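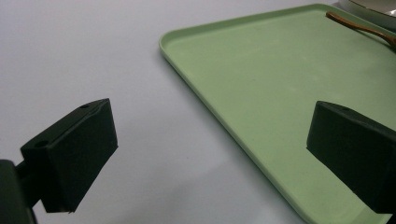
Tabuleiro verde-claro na mesa.

Início | Fórum | Rugby | Femininas | Entrar

Derrota com o Besance, quem viu?

mela_talonadora escreveu:
Ainda estou rouca! Perdemos 13-10 e para mim o jogo foi-se na touche, lançámos sempre para o mesmo sítio (e elas já sabiam, claro). Éramos 115 na bancada e fizemos barulho por 50.

tozé8 escreveu:
Discordo. A touche esteve fraquinha, mas o que nos matou foi a indisciplina. Duas penalidades parvas no nosso meio-campo e a Kazlauskienė não falha dali.

mela_talonadora escreveu:
A segunda nem era falta, a nossa asa estava de pé!

ruck_e_roll escreveu:
De pé com as mãos na bola depois do apito, Mela... O Kęstutis Jõgi tem de mexer na segunda linha antes do Clunden, a Plusov entrou aos 50 e ganhou logo metros.

tozé8 escreveu:
Nisso estamos de acordo. Alguém sabe se há autocarro para Clunden?

ruck_e_roll escreveu:
Há, sai do campo às nove.

3 partilhas | 6 comentários

Tópicos recentes
Sevens de junho: inscrições
Vendo chuteiras 38, pouco uso
Quem chuta na falta da titular?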